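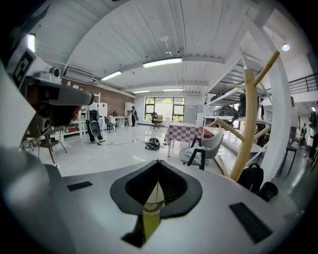 Making the Long Room Work: A Report on Our Shared Workshop
Project group: Nabila Nasr, Lachlan Purves, Ayman Radwan
Ladcombe, September 2018

When our group was given the long room for the term, the first thing all three of us noticed was how bright it is. The ceiling and the walls are painted white, and the ceiling curves over in an arch of long corrugated panels with beams running across. One side is reddish-brown brick. It is a lovely room to walk into, and I don't mind admitting that for the first few visits we mostly walked into it and looked up!

Our project was to study how the room is used and to suggest a better layout for it without spending more than 800 dollars. Brahim Filali, our supervisor, was firm that we should watch people working before we moved so much as a chair, and so we spent our first 30 hours sitting in a corner with notebooks, trying (not very successfully) to be ignored.

Lighting

We began with the lights, as they were what people wanted to talk to us about. The fluorescent panels are set into the ceiling along the room, with round lamps as well, and the light from them bounces off all that white paint. Ayman took readings with a borrowed Hunico meter at bench height. The best spot gave us 700 lux and the poorest, down by the back wall, only 200. We had expected the brick side to be gloomy from the colour of it, but the readings there were quite respectable, and Lachlan lost a small bet over it.

Our suggestion is that fine work be kept to the middle of the room and the far end be used for storage and for anything large. We did think about extra lamps for the back, and Nabila priced a pair from the Cinus catalogue, but by then we had other plans for the money.

The brick side

The desk by the brick wall is the favourite seat in the room. It is a plain white desk with a black chair, and people will leave a perfectly good bench to go and write up their notes at it. The tall white cabinet is further back, so anyone who sits down and then remembers a folder has to get up again. We saw this happen over and over. We talked about bringing the cabinet forward, and made a cardboard version to try out the position, but the cardboard version crowded the desk terribly and we gave up the idea after one afternoon.

What we propose instead is that the everyday folders go on the white shelving frame, with the cabinet kept for things wanted once a term. Abdelilah Benjelloun, who has used the room longer than anyone, grumbled at this for a good while and then lent us his label maker, which we took as approval.

The floor

Cables were the part we found hardest. A cable trailing over the floor is easy to step over when your hands are free, and much less so when you are carrying something at waist height and can't see your own feet. We walked the room with empty cartons in our arms to get a feel for it — I recommend this to any group doing a similar study — and marked with chalk each place where one of us slowed down. Most of the chalk ended up on the way between the shelving and the benches.

We got a quote from Benkirane for low rubber cable covers in a light colour, and they came in comfortably under our limit. Lachlan would still like to run everything up the wall beside the duct. His drawings for that are attached at the back of the report, together with Ayman's readings and the chalk plan, and Brahim has asked the next group to start from those.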